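Free kitchen clear-out mornings to carry on in Clandamlow

A scheme that helps people in Clandamlow sort out the cupboard under the kitchen sink will run for another season, after more residents than expected asked to take part.

The Under the Sink mornings are held in the kitchen of the Nulivdale rooms, at the lower end of Ho Lane. People bring whatever they have been keeping at home for cleaning and washing up, put it out on the table and go through it with help from the organisers. Things they want go home with them. Things they don't want, if they are clean and unopened, go on a shelf by the door for anyone to take.

The mornings began in February and were meant to stop at the end of spring. They will now start again in September and continue until the clocks change, with a possible return in the new year.

Yolotzin Magaña, who set them up, said the idea came from helping her aunt move out of a house she had lived in for most of her life.

"There were sponges in every room," she said. "Packets of them, and bin bags, and cloths she'd bought on offer and never opened. She was still buying more because she couldn't get to the back of the cupboard to see what she'd got. I went home and looked under my own sink and it was just as bad."

The group has a grant of £800 from the Trultuter Fund, a small local charity, which pays for the hire of the kitchen and for storage tubs. It does not cover refreshments, so there is a tin for tea and coffee money.

Sessions start at 9 in the morning and finish by noon. There is no charge and people can leave when they like, although most stay to the end.

The first job is to empty the bags. Everything goes on the big table next to the counter, and it is left there until it has all been looked at. Ms Magaña said people often wanted to start putting things back straight away, and that this was where a lot of home clear-outs went wrong.

"You need to see the whole lot in one go," she said. "Otherwise you do one shelf, you feel pleased with yourself, and the rest stays as it was."

The table is then sorted by use. Sponges and scourers go together, then cloths, then tubs and bottles with lids. Rolls and packets have a place of their own, and so do the odds and ends that turn up in any kitchen, such as paper cups left over from a party or a takeaway. 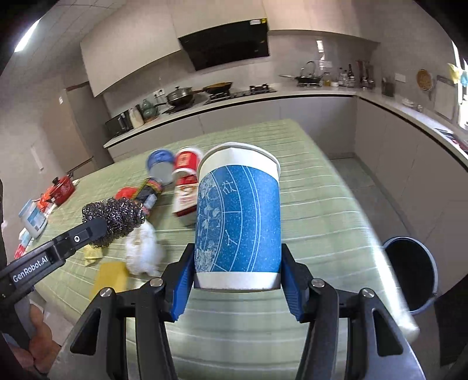
Cups have caused more discussion than might be expected. Some people keep every one they are given and others throw them out at once. The advice at the mornings is to keep a few clean ones for paint, seedlings or screws, and to store them away from the washing-up things so that they stay dry. Stacks that have gone soft or dusty are put in the rubbish.

Steel wool gets a similar warning. It should be kept dry and in something of its own – an old saucer will do – and not left against damp cloths, where it can rust and mark them. Ms Magaña also asks people to keep it off non-stick pans. A sponge is kinder to most surfaces, she said, and cheaper to replace than a frying pan.

Cloths take up the most time. People are asked to decide which are for dishes, which are for floors and which are for dusting, and to keep the three apart from then on. Fluffy ones should be washed without fabric softener, which makes them less good at picking up dust. Anything that still smells after a hot wash is thrown away.

Containers of cleaning product are handled with more care. They must come with their lids on and their labels readable, and nothing is poured from one into another. Part-used products are not put on the sharing shelf and have to be taken home again or to the council tip. Bleach, drain cleaner and oven cleaner should be left at home, and the group will give advice on them without needing to see them.

When the sorting is done, people pack what they are keeping into a tub that will fit under their own sink. They are asked to measure the space before they come, including the part taken up by the pipe. Two sizes of tub are available and each household can have one free while stocks last. Others can be bought at cost price.

By the end of spring 48 households had been along, some of them more than once. A number came back to do a second cupboard, usually the one with the food boxes in it, and the group is thinking about a separate morning for those.

One woman who came in March said she had not bought a sponge or a roll of bags since. She had found enough of both behind an old washing-up bowl to last until Christmas. Another visitor, who had recently moved into a flat with a much smaller kitchen, said he had gone home with a single tub and had managed with it so far.

There have been some complaints about parking. Ho Lane is narrow and deliveries to the shops are made at the same time of the morning. People coming by car are asked to use the car park behind the library and walk down – it takes around 2 minutes – or to unload at the side gate and then move the car.

The kitchen is on the ground floor and has step-free access from the side. Chairs are put out for anyone who would prefer to sort sitting down. Children are welcome if they stay with an adult, but they should not handle the cleaning products.

Places are limited by the size of the table, and the group would like people to put their names down beforehand. A list is kept at the front desk of the Nulivdale rooms. Those who can't get there themselves can ask for a home visit, though there is a waiting list for these and visits will not begin until the autumn sessions are under way.

Donations of clean lidded tubs, unopened sponges and new cloths can be left at the desk during opening hours. The group has enough carrier bags.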